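Chapter 7
What Counts as a Success?

Every student robotics project reports a success rate, and most of those rates are worth very little. A team writes that its arm folded a cloth in 19 trials out of 20, and the reader is expected to be impressed. Before you are, ask who placed the cloth, who decided that the twentieth trial didn't count as a restart, and whether anybody wrote down what "folded" meant before the first attempt.

The running case in this chapter is the Stalunik project, a second-year club entry built for the Mornusetti student challenge. The team, led by Natnael Dinsa, set out to teach one arm to handle soft goods on an ordinary table. Their proposal promised "general household manipulation." Their logbook records 2,385 attempts, nearly all with dark fabric, in one room, beside the same windows. You should notice the distance between those two statements. 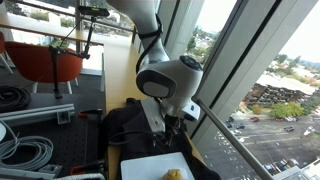
Dinsa's team did one thing well. They kept the failures. Of the first 200 attempts, the logbook marks most as "slipped" or "grabbed table," and the judges at the challenge saw those pages. Rival entry Nikness submitted a highlight reel and a single percentage. It placed higher, which tells you something about judging and not much about grasping.

Cloth is a hard case. A rigid block has a shape you can measure beforehand; a crumpled shirt has a new one each time it is dropped. Daylight changes its colour through the afternoon, and a policy trained on 500 morning attempts may fall apart after lunch. Stalunik's write-up mentions lighting once, in a footnote.

7.1 Defining a trial

A trial begins when the operator's hands leave the workspace and ends at a time limit set in advance. Anything looser invites flattery. Write your definition in the logbook before you power up the arm, and have someone outside your team initial it.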